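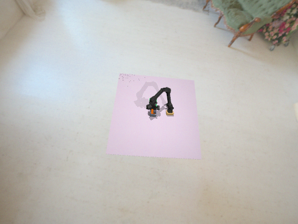 Robot arm on a pink mat, pale floor (render)

Pirkerbridge Forums > Print & Lettering > Fonts for translated comics

inkwell_dropout
I'm relettering a 32-page fantasy comic, translated from Indonesian, for a tiny press in Pudham. The original is hand lettered and gorgeous. The publisher wants Hartono for the dialogue. I've set 10 pages and every character now sounds like they're reading me a parking notice. Any advice before I do the other 22?

gutterspace
Hartono is fine. Set it a half point smaller and loosen the leading. Most "this font has no soul" complaints are really "this balloon has no air."

inkwell_dropout
Tried that on page 7. It's now a smaller parking notice.

mossy_serif
Disagree with gutterspace, as is traditional. Hartono has one lowercase g and it's the same g every time. Hand lettering wobbles. Get something with alternates -- I used Status on my last two books and readers assumed I'd drawn it. I let them.

gutterspace
Status has alternates for vowels only. By the third balloon you can see the pattern. Also the question mark looks like a coat hook.

mossy_serif
It's a charming coat hook.

papercut_29
Does the English run longer than the original? Mine always does, and then people blame the font. I cut up to 29 words from one talky page and suddenly the typeface was brilliant. The translator isn't speaking to me.

inkwell_dropout
It does run longer, yes. There's a river spirit who won't stop explaining herself. I'd have to ask before trimming her.

gutterspace
Ask. And letter the sound effects by hand whatever you do. A typed splash is a sad thing.

mossy_serif
On that we agree. Someone lock the thread.

inkwell_dropout
Update: publisher says Hartono stays, but the spirit can have Status. She also loses two balloons on page 7. Splashes by hand, starting tonight, once I find a brush that hasn't been used for glue.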